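Books > Vomer Student Robotics > Chapter 2

August — by Florencia Quiroga

Chapter 2: Setting the Table

Every year at the Ukville club we begin with pretend food, and every year somebody asks when the real work starts. Well, dear reader, it has started!
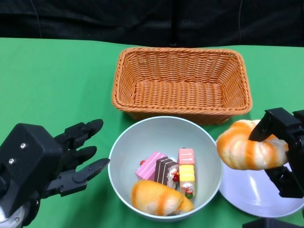
Your team will need patience, and over 200 tries between you — so take turns and be kind. 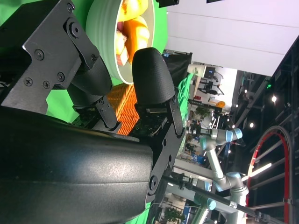 Fig. 2.1 Fingers close to the bowl.

Before moving on, talk over where each finger should go.
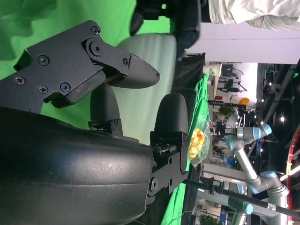 Fig. 2.2 A bagged item on the green cloth.

Comments

Patricio Barrientos: We took 11 tries. Lovely chapter!

Lebrun: Is Chapter 3 up yet?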